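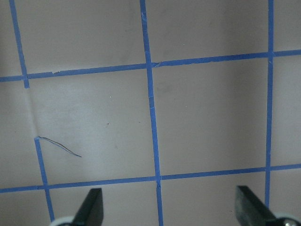 The meeting opened with the packing and layout surface at the Relton premises, held over from the May meeting. Members were reminded that the surface is shared by the kitting group and the returns group, and that both rely on the marked cells to keep their trays apart. The blue painter's tape grid is still in use, but the leftmost line is interrupted below the upper cross line, with a pale streak where the tape is missing, and the surface carries a few small marks. It was agreed that the line be made good before the next kitting run.

**Minutes of the Workroom and Stores Meeting**
Zidemard, Relton premises
Thursday, June 5, 2025

**1. Minutes of the previous meeting**
The minutes of the May meeting were accepted with one correction. Under item 4, "shelving" should read "shelf liners".

**2. Layout surface (continued from the opening discussion)**
The kitting group asked whether the grid should be replaced with permanent painted lines. The returns group preferred tape, as its tray sizes are due to change when the Trulgate cartons arrive. Following discussion, it was resolved:

- that tape be retained until the new cartons have been measured;
- that the same colour be used for any repair;
- that the surface be wiped down with a damp cloth and dried before new tape is laid;
- that no solvent be used until the surface supplier has given advice in writing.

The question of painted lines was deferred.

**3. Supplies**
The stores report was received. There are 59 rolls of tape on hand in all widths, of which 12 are blue painter's tape. A quotation from Rüegg for replacement tray dividers was tabled in the amount of $851, delivery included. The quotation was approved, subject to confirmation that the dividers will fit the existing trays.

**4. Carton changeover**
The first Trulgate delivery will consist of 116 flat cartons. They will be stored upright in the east bay, clear of the heater. Old cartons are to be used up first and any damaged ones put out for recycling. The returns group will provide the new inside measurements to the kitting group.

**5. Other business**
A request for a second label printer was noted. A written case, with costs, is to be submitted before it is considered further.

**Actions**

- Kitting group: repair the tape line.
- Stores: write to the surface supplier regarding cleaning products; confirm the divider fit with Rüegg.
- Returns group: measure the new cartons on arrival.

The meeting adjourned at 11:40 a.m.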